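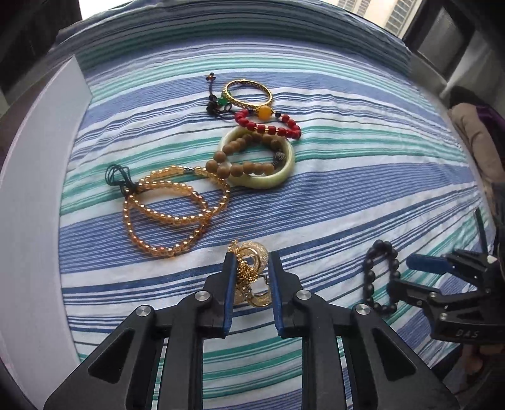
Bracelets, bangles and a bunched chain on a striped cloth. Small stuff, hard work.

Can a Machine Tidy Your Jewelry Yet?

Short answer: no. Longer answer: sort of, on a good Monday, with the right chain.

We've spent a month asking people who build household robots what chore they'd rather not be asked about. Expected laundry. Expected fitted sheets, and yes, fitted sheets came up. But the one that got the groans was the dresser top. Bracelets, chains, cords, the pile you make at eleven at night when you take everything off and drop it.

Picking up a mug is mostly solved. A mug has a handle, it stays the same shape, and it doesn't care much how you grab it. A bracelet of beads on elastic is a different animal. Pinch one bead and the rest swing. Pinch two and the loop folds. Set it down and it lands in a shape it has never been in before, and now the software has to work out that this is the same object it was holding a second ago.

"People see a necklace. The machine sees forty little round things and a shadow," says Ramiro Garrido, who runs manipulation work at Vundonix. He used to fix sewing machines. He thinks that was better training than his degree.

Garrido sorts the dresser-top problem by how rude the object is. Solid bangles, polite. You get a rim, you get a hole, two fingers go either side and up it comes. The thick polished ones can be slippery but they at least stay put while you think. Bead bracelets, moderately rude. Cord, very rude. Fine chain, "don't invite it."

The trouble with chain is that it doesn't have a shape at all. It pours. Grab it in the middle and both ends go looking for something to hook onto, and if there's a hoop underneath, they'll find it. Then you've picked up two things, or dragged one and dropped the other, and the pile you were supposed to be clearing is worse then when you started.

Then there's seeing it. Shiny gold throws highlights all over, and a highlight moves when the camera moves, so it looks like the object moved. Translucent beads are nearly as bad, the cloth shows through them. Put the whole lot on stripes and you've got lines running under loops running over lines. Garrido likes stripes for exactly this. If it only works on a plain gray table, he says, it works in no bedroom in America.

We asked for numbers. Vundonix gave us theirs from an internal run on the current software, called Prumlow: 1,578 attempts at lifting one named piece from a mixed spread. 1,294 came up. Sounds great. But of those, 1,217 came up alone, meaning the rest brought a friend. And that's lifting, not putting away. Nobody at the company would give us a figure for putting away. Draw your own conclusion. 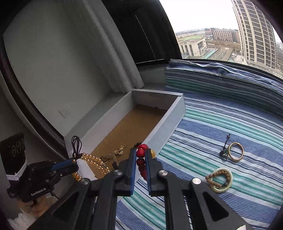 Red beads in one grip, gold in the other, with an open cardboard box close by.

Two hands help. A lot, it seems. One-handed robots are cheaper and make nicer demo videos, but watch yourself untangle anything. One hand holds still, the other teases. Garrido wants both hands going at once on different pieces, which is how a person clears a table when company's due in ten minutes. Getting two grippers over one small box without them knocking into each other is its own headache.

Fingertips matter too. Soft ridged pads beat bare metal for beads, everyone we talked to agreed on that. Hard tips shoot a round bead across the room like a watermelon seed. What they don't agree on is feel. Stundora, a smaller outfit making a countertop sorter, is betting on touch sensors in every finger. Vundonix says good cameras near the fingertips get you most of the way. Veres, who sell to repair shops and not to homes, skip the argument and make the customer lay each piece flat in a tray first. Which works! It also means the customer did the chore.

Shop floors are ahead here, a bit. A jewelry counter at closing time is the same job every night, same stock, same trays, same light. Veres has a machine that will move rings and stiff bangles from display to drawer and it's slow but it's patient. Chains still go in by hand. The shop manager we spoke to said she wouldn't trust it with anything with a clasp, and she wouldn't trust her nephew with those either.

At home it's all one-offs. Grandma's beads, a thing from a street market, a cord somebody knotted three times so it would fit. No two dressers alike, no trays, a lamp in the wrong place. You can teach a robot 100 bracelets and the next one has a tassle.

So when? Garrido won't say a year. He'll say an order: bangles first, then bead bracelets into an open box, any old box, no compartments. Then cord. Chain last, and he means last, after dishes, after socks, possibly after the sheets.

Would he let it near his wife's things in the meantime? Long pause on the phone. "The bangles," he said.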